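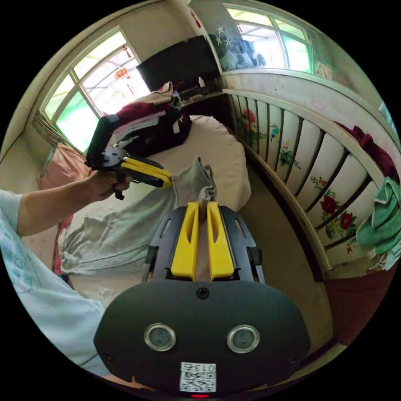 Most of what we will cover in this unit comes down to one stubborn question, which is how a robot that has never folded anything in its life can learn folding from people who do it every day without thinking. The method we will study is demonstration by hand-held gripper, and the reason I'm so fond of it (you will hear me say this more than once, I'm afraid) is that the person and the robot end up working with the same kind of fingers. Look at how the gray sock is held between the tips of the two yellow fingers, with a second gripper coming in toward it from the left. A bare hand would scoop that sock up with a palm and four fingers and a thumb, and very little of that motion would carry over to a machine with a two-finger jaw. With the tool in hand, the demonstrator has to solve the robot's problem, with the robot's limitations, and the recording is a recording of that solution.

So keep that idea close by as you read on. Everything below is meant to go with the lecture, and you may want to have the Palasora reading open beside you.

What gets recorded

A demonstration, for our purposes, is three streams that share a clock: what the camera on the tool sees, where the tool is in space, and how far the fingers are open. The third one looks almost too simple to mention, just one number per moment, and yet I've watched more student projects come to grief over it than over the other two put together. If the opening signal lags behind the video by even a little, the policy learns to close its fingers after the cloth has already been passed by. Please check the alignment before you train anything! Plot the opening against the video for one episode and scrub through it slowly with a cup of coffee.

The position stream deserves a word too. We don't store where the tool is in the room. We store each motion relative to where the tool was a moment earlier, so that the policy doesn't care which room it happens to be in. Zakhar Kovalchuk will go over the math in the discussion section, and his worked sheet on relative poses is much tidier than mine.

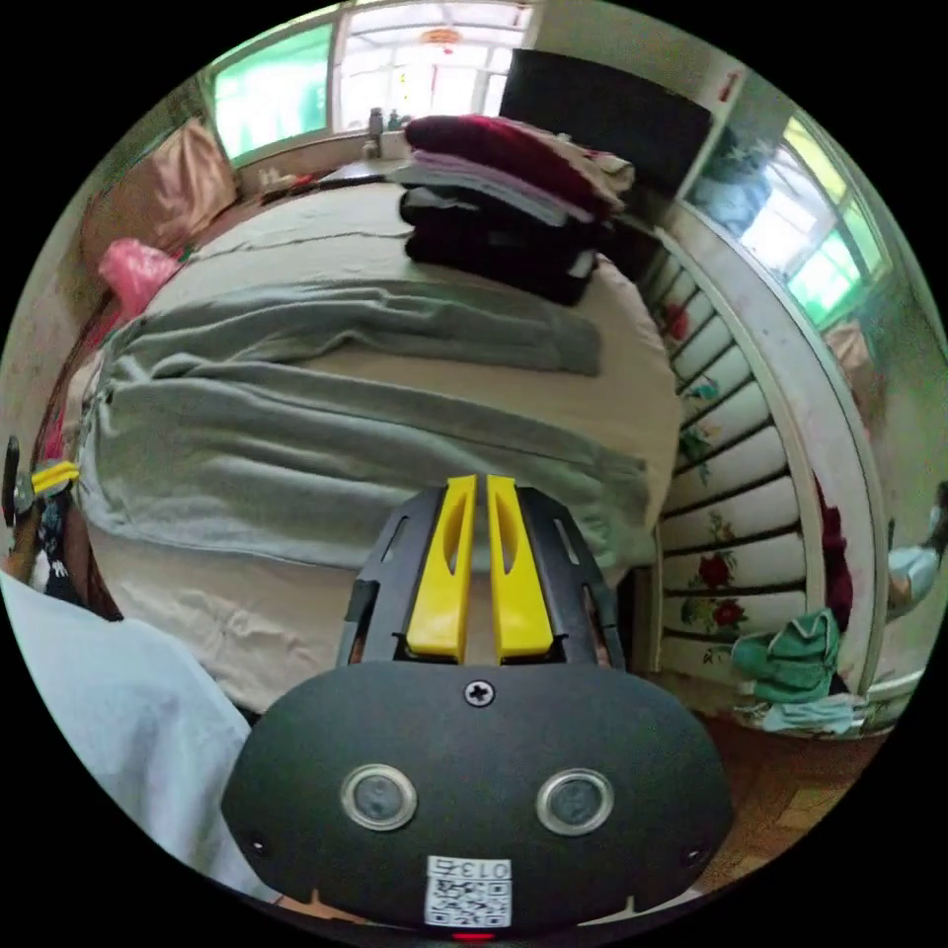
Robot Learning Group, Department of Mechanical and Computer Engineering

Why we bother with real bedrooms

The older practice was to put one towel on a gray table under good lights and film it until everyone was tired. Policies trained that way do beautifully on the gray table. Then you carry the robot into somebody's home and it meets a rumpled blanket on a beige sheet, with bright windows behind and a stack of clothes toward the back of the bed, and it has no idea which of these things is its business. Cloth against cloth is hard. The edges are faint, the shadows inside a fold look a lot like the edge of the fold, and strong light from a window can wash out exactly the part you needed.

In the Tolar comparison, which we'll go through line by line in lecture, the students kept the total number of demonstrations fixed and changed only how many homes they came from. One set came from a single home and the other was spread over 15. On beds the policy had never met, the spread-out set finished 70 percent of the folds, and the single-home set finished nearly 8 percent. I would ask you to be a little careful with that result. It's one task and one arm, and the scoring was done by the same people who collected the data. Still, it's a big gap, and it matches what Flor Ríos found with dish towels when she was working on the Fehr arm.

Before the next lecture

Read the Palasora chapter through the section on action chunks and skip the appendix for now. Then choose one household item made of cloth and write a page on how you'd fold it with two fingers on each hand and no palms. Really try it, with kitchen tongs if you have them. Note where you had to regrasp, where one hand was only holding things still, and any moment when you used the surface underneath to help you.

If your Toteck login isn't working, write to Flor and she'll reset it. The practice episodes are in the folder marked November, and the alignment script sits beside them with a short readme.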